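Picked up two of the Gollberg grey trays in November, after Xinyi Du told me hers had outlasted every other tub in the playroom. I wanted something with low sloped sides for toys – the kind of tray you can tip a pile into and still see what's in it.

So, the good. The slope is brilliant! Small things slide down to the flat bit in the middle and you can scoop them out with one hand, no fishing around in square corners (my old tubs were hopeless for that). They're a decent size too, big enough for a few dinosaurs and a cup without everything ending up on top of everything else.

The not so good is the colour. Grey sounds practical, but it shows every scuff and every bit of dust, and once the floor of the tray is marked it stays marked. I've tried dish soap and a melamine sponge and got maybe half of it off. A darker grey would've been kinder. They're also a bit slidey on a smooth table, so I'd clamp them if yours are going to get bumped.

Debashish Bandara reckons the Zorcombe ones are better value, and they might be, but the sides are dead straight and I've gone right off straight sides. I'd give the Gollberg four out of 5, and I'd buy them again tomorrow if they did them in charcoal.

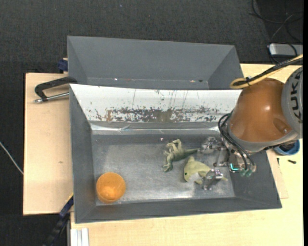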